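Ticket 964: Grasp policy drops thin handles during table clearing
Project: Paju
Component: Skiltora gripper stack, Plollum planner
Status: Open, waiting on reporter
Priority: Medium
12 comments | 3 watchers | Share

SUMMARY

The policy trained on hand-held gripper demonstrations picks up bowls, cups and sponges at an acceptable rate. It fails on flatware and on anything else with a thin metal handle. The arm reaches the correct place, closes, reports a grasp, and lifts with nothing in the jaws or with the item rotating out of them.

We were asked to state whether the current build can clear a table without supervision. It cannot. The open question in this ticket is how much of that comes from the hardware and how much from the demonstrations.

ENVIRONMENT

Planner: Plollum, default settings
Gripper: two-finger, parallel linkage, textured finger pads
Table: wood, covered with gridded paper
Lighting: overhead only
Trials: 136 on flatware, same policy checkpoint throughout

STEPS TO REPRODUCE

1. Place one steel spoon on the paper, bowl toward the robot.
2. Run the pick task with the target set to "utensil".
3. Hold for 10 seconds after lift.
4. Place in the rack.

Expected: spoon is held by the handle, upright, and placed.
Observed: spoon turns about the contact line during lift. On some runs it falls before the hold timer ends. On others it survives the hold and is dropped on the way to the rack.

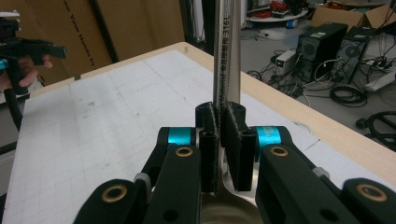
Results do not change much with closing force. Raising it one step reduced rotation during the lift and increased the number of times the spoon was pushed out of the jaws at closure. Raising it two steps tripped the motor current limit. Force was returned to the original value and should stay there for all further tests.

LOG

Entry 1
Ruled out calibration. Commanded and measured finger positions agree within tolerance over the full stroke. Recalibrated anyway. No change.

Entry 2
Ruled out pad wear. Fitted new pads on both fingers and repeated a short set. Rotation on lift was the same as before.

Entry 3
Checked target detection. The handle is found correctly when the spoon is alone. When a second shiny object is within a hand's width, the detected centerline shifts toward it. This explains part of the failure rate but not the single-object runs.

Entry 4
Reviewed the demonstrations. People correct a slipping handle by tilting the wrist, and they do it early, before the slip is large. The policy reproduces the tilt but applies it late. Wrist motion is recorded well enough. Contact is not recorded at all, so the policy has nothing to trigger on except what the camera sees, and by then the handle has already turned.

Entry 5
Retrained with 9 demonstrations removed where tracking was lost during the lift. Slight improvement on forks, none on spoons. Not enough to close.

Entry 6
Tried the same checkpoint on shop-floor items to see if the fault is specific to kitchenware. Thick handles are held reliably. Shafts behave like spoon handles. If the grasp lands on the shaft, the heavy end swings down and the item leaves the jaws. 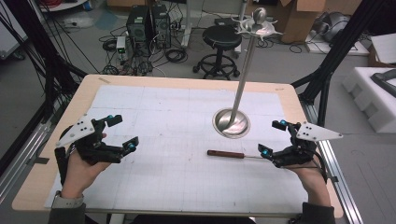

The two-hand task set needs to be tracked separately from the single-arm fault. Ultar has asked for both in one report and we recommend against it. In two-hand work the second gripper can support the free end, which hides the rotation problem completely, and a pass there says little about the single-arm case. Object choice matters as well. A screwdriver with a wooden handle and a thin metal shaft offers one easy grasp and one hard one, and a pass should only count if the log states which end was held. The tall steel stand with the round base has a slender pole and should be scored with the hard group, whatever its total size.

WORKAROUND

Restrict the pick task to the class "wide handle" and leave flatware for a person. In Plollum, set the minimum grasp width above the spoon handle width. The planner will then skip the item and continue with the rest of the table without stopping on an error.

Do not use the magnetic pad insert. It holds steel well but does not release cleanly over the rack.

ASSESSMENT

For household use, the current build can move cups and bowls from a table to a counter. A person still has to do the flatware and check the floor afterward. For shop-floor use, it can return thick-handled tools to a tray if they are laid out with space between them. Sorting a mixed pile is out of range for this release.

NEXT ACTIONS

- Add slip sensing to one finger and repeat the flatware set at the original force.
- Record new demonstrations with the handle offset from the jaw center on purpose.
- Split the two-hand results into a separate ticket and link it to this one.
- Reporter to confirm which firmware was on the gripper in October. The Skiltora log for that month has no version line.

Was this ticket helpful? 4 votes
Share | 12 comments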